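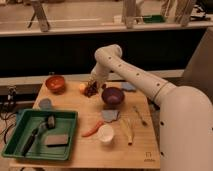 The Drolholm open day in December brought 56 visitors through the workshop, up from 25 last year. Marcela Krajčí ran the arm demonstration at the wooden table, which had been laid with kitchen things: two bowls, a small white cup, a green tray with a sponge and a brush in it. She gave a short talk before each run and took questions afterwards, mostly on speed and cost.
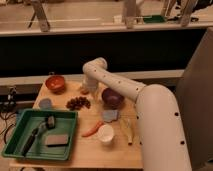

Several people asked whether they could bring a school group. They can, on weekday mornings, if they write to Igor Šťastný first. Parking is at the Skernlow end of the site. Donations on the day came to £1,521 and will go towards new benches for the workshop.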